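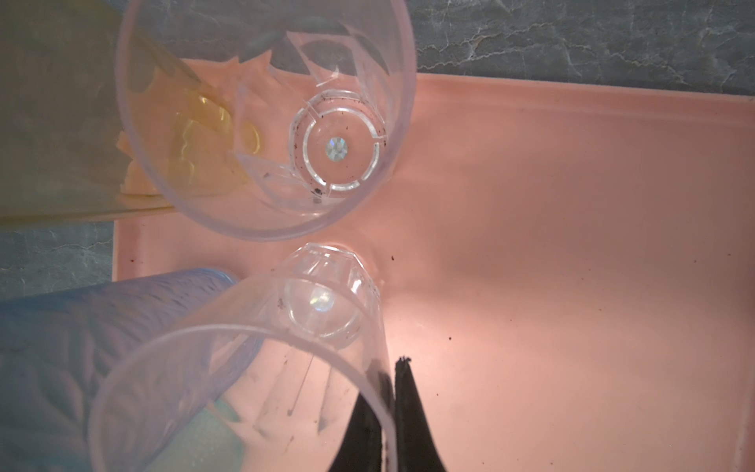
Home arm builds > Cups, and why clear ones are hard

jasmina_stan
28/08/2026
Right, the arm is finally on the kitchen worktop and I'm having such a good time with it! Quick recap for anyone who missed the first thread: printed arm, two-finger gripper, small camera down at the wrist so I can see what the fingers see. The job I've set it is tidying plastic cups out of a pink tray and standing them up on the side.

The coloured cups are going well. I gave it ten goes each on the blue and the yellow-green and it got 7 out of 10 on both, which I'd have bitten your hand off for in December. The clear ones are another matter. When they're lying down with the open end towards the camera it gets properly lost. You can see the tray straight through them, and the other cups as well, all bent out of shape by the sides. It loves the little shiny disk in the middle of the base though. Goes for it every time, like a magpie.

Any ideas before I start fiddling with the code again?

horgan_c
Lovely stuff. First thing I'd do is change the tray. Pink that bright throws its colour into anything see-through, and you've got a hot patch of light on the floor of it too. Matt black, job done. Also, give the tray a wipe! The specks are going to look like features to it.

jasmina_stan
Ha, fair, it'll get a wipe. There are bits in the cups as well. I'm fond of the pink though.

Afia O.
I'm going to disagree with Ciarán about the tray. If you swap it for black and it starts working, all you've learned is that it works on black. I'd leave the pink, leave the marbled worktop, and collect more tries. Move the lamp between runs so the bright patch lands somewhere different each time. Mine went from hopeless to decent after 70 tries on glass jars and I didn't change the background once.

horgan_c
70 tries is an evening gone! Get it working in easy conditions, then make it harder. You wouldn't learn to drive on ice.

Afia O.
I'd learn to drive on the road I was going to be driving on :)

doyoon_j
Both of you are skipping the shiny disk. If it goes for that every time, the disk is the most useful thing in the picture. It's flat, it's in the centre of the base, and it tells you where the middle of the cup is. Find the disk, find the rim, draw a line between the two and you have the direction the cup is lying in. Then have the fingers come in across that line and close on the wall.

The trouble will be two clear cups with their bases nearly touching. You'll have two disks close together and it needs to pair each one with its own rim. I'd throw out any pairing where the line comes out longer than a cup.

jasmina_stan
Ooh. I'd been treating the disk as a nuisance and trying to mask it out. Going to try this tonight.

oksana_v
Can I ask what's on the fingertips? They look like plain black prints to me, and the tip of the right one is a bit rough. I had the same on mine and the cups would spin round as it closed. I cut up a Vililetti jar-opener mat and glued a strip inside each finger. Much better grip, and you can close more gently so thin cups don't crumple.

jasmina_stan
Plain prints, yes, straight off the printer with a quick sand. I've got some Dunne rubber sheet left over from another job, would that do?

oksana_v
If it's the soft one, yes. The hard one is too slippery. Go thin or you'll lose your opening width.

horgan_c
Seconding rubber. See, we can agree on things.

jasmina_stan
Update! Rubber is on and I've got a rough version of Do-yoon's disk-and-rim idea running. 14 goes on the clear cups, same pink tray (sorry Ciarán), and it picked up 7. Before this I'd had one, and that was luck. Most of the misses were when the two clear ones were end to end, and it went for the gap between them.

doyoon_j
The gap means it's averaging the two disks. Make it pick one and stick with it till the fingers close.

Afia O.
Half on clear plastic is brilliant. Now move the lamp.

horgan_c
Now try black.

jasmina_stan
Lamp first, then I'll borrow a black tray from next door and post both sets of numbers. Might be a few days, I need the worktop back for cooking.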